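2/10/21

# Jendmont adopts written rules for two-arm robot cells

Jendmont has put a single set of operating rules in place for all of its two-arm robot cells, replacing the notes that each shift had kept on its own. The rules run to 9 pages and apply to anyone who starts, stops, loads or cleans a cell.

The document was drafted by Roel Wouters, who runs cell operations, and reviewed by Skonier, an outside safety firm. Wouters said the old notes had drifted apart over time.

"One shift had you stop both arms before reaching in. Another had you stop the near one," he said. "You could follow the rules on one shift and break them on the next."

Under the new text, both arms must be stopped before a hand goes past the front beam, whichever arm is closer. The person who stopped them is the only one who may restart them, and has to say so out loud first. Arm speed is capped during any task where the two grippers work on the same item or within reach of each other. Packing groceries into bags falls under this cap, along with folding and cable work.
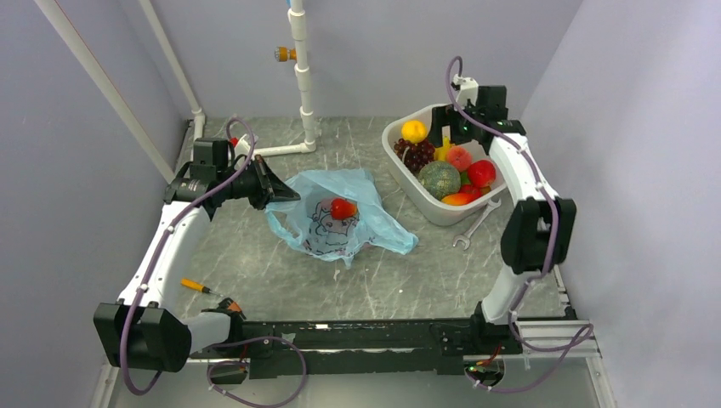 Food handling has its own section. Produce used in packing runs is to be checked at the start of each shift, and anything split or leaking goes out before the arms are powered. Thin plastic bags are replaced once a handle tears. Gripper tips are wiped down between a food task and any other kind of task, and the wipe is entered in the log.

The section on cables is the longest. Each cable must have enough slack for the wrist to turn through its full range, and clips along the forearm are checked by hand once a shift. A missing clip means the arm stays off until it is replaced.

Before signing off, Skonier went through 271 log entries from the past year. Of those, 263 needed no follow-up. Most of the remaining entries had to do with restarts where the log did not show who had given the go-ahead.

"The log had a time and no name," said Alby McAlister, who led the review for Skonier. "So we asked for a name, and a space to write it in."

Operators will take a short course before working under the new rules. It includes a practice stop on each arm and a written check. Those who trained on the Harawira cell last fall still need to take it, as the restart steps have changed.

The rules take effect in April. The Rilura site has 2 more months to comply while its stop buttons are moved to the front of each cell. Questions about the text should go to Wouters, and requests for changes must be made in writing.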